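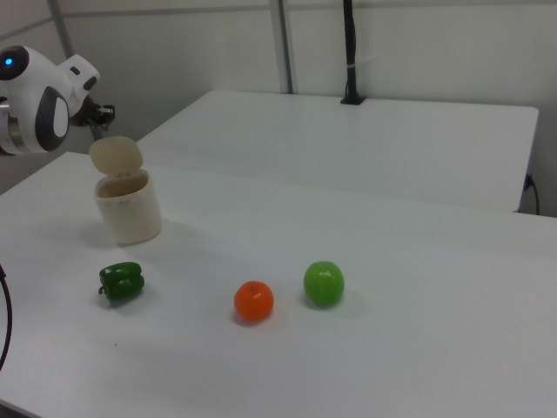

Falta Countertop Canister, Cream

Item 41 in the Gronurus kitchen range
Sold singly, lid attached

Okay, I have a soft spot for this one, so bear with me if I go on a bit. I'm Leonie Moser and I write up most of the kitchen things in the Trenden shop, and the Falta is the canister I've ended up putting on my own counter at home (next to the toaster, full of tea bags, if you're curious).

It's a squat little thing in a warm cream, with a lid that's hinged to the body. That was the selling point for me. I have a drawer full of lids that belong to nothing, and a few jars that never got theirs back, and with the Falta you flip the lid up and it stands behind the opening while you dig around inside. Push it down when you're done and there you go! There's a small dark tab on the lid, near the edge, and the rest of it is plain. No lettering, no "COFFEE" in curly script, so you can change your mind about what goes in it.

The color is closer to ivory than to white. On a white table you notice the difference, and I like it better that way because it doesn't look like it's trying to match and failing. There's a slight gloss to it. Bright colors look great beside it too, and I put the green apple, the tangerine and the pepper out with it for that reason. They're artificial, by the way, all three, and they come from the Strebel play and display produce set (listed separately, see the bottom of the page). A few of you wrote in last time asking what variety of apple it was. It's the forever kind.

What I'd keep in it

Tea bags, obviously. Sugar cubes. Dog biscuits, if your dog is small or your biscuits are. Waltraud Kuster, who runs the shop floor with me, keeps clothespins in hers and says she'll never go back to the bag on the line. My sister has one in the bathroom for cotton pads. I tried flour in mine for a while and went back to tea, mostly because I bake about twice a year and it felt like a waste of a good canister.

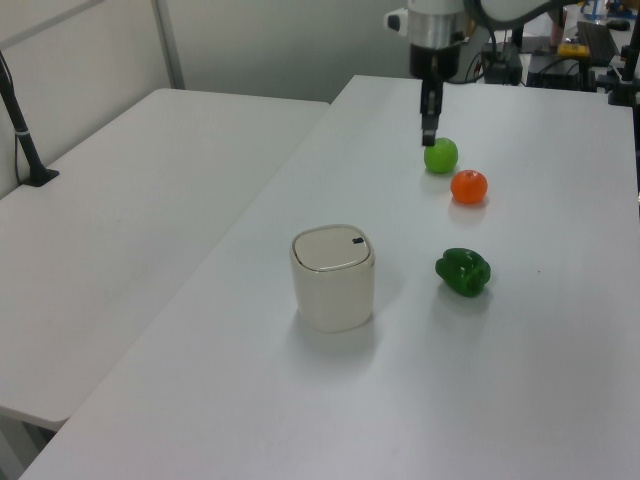
With the lid down it looks a lot tidier than you'd expect for something you use all day. The top has a gentle dome to it, so I wouldn't stack anything on there. I tried a saucer once and it slid right off (the saucer is fine). If you want canisters that stack, have a look at the taller Gronurus jars with the flat tops, they're made for that.

People also ask me whether it's big enough. It depends what you're buying it for! Our sheet gives it as holding 500 grams of ground coffee, and I've checked that with a regular bag from the grocery store and it went in fine with a tap on the counter to settle it. Long spaghetti, no. Don't even try.

Looking after it

Wipe it out with a warm, soapy cloth and dry it before you fill it again. Get into the hinge with a cotton swab every so often, crumbs love it in there. Please don't put it in the dishwasher. I'd also keep it away from the stove, same as I would with any canister, since steam and sugar are not friends.

I wouldn't call it airtight, and we don't sell it as that. For things you go through in a week or two it's great. For the good saffron, use a jar with a seal.

If you're displaying it

We get a fair number of orders from cafés and people who dress show kitchens, so a quick word for you lot. The Falta looks good open or closed, and the Strebel produce is a nice size to go with it. I'd scatter the pieces a little and leave some clear table around them. The pepper sits best on its side, and the stem makes it look a bit more like it just came out of the shopping bag. The round ones can roll if your table isn't level, so a tiny dab of putty underneath helps.

Ordering

Single canister: add to basket as usual.
Case of 12: write to the shop and Waltraud will sort out the price and shipping with you.
Strebel produce: sold as a set, on its own page.

The first batch was 400 pieces and it went faster than we'd planned, so if the button is grayed out, put your email in the box and you'll hear from me when the next lot lands. We're hoping for the end of September.

Returns are the usual Trenden terms, unused and in the carton please.

Page updated 9/5/23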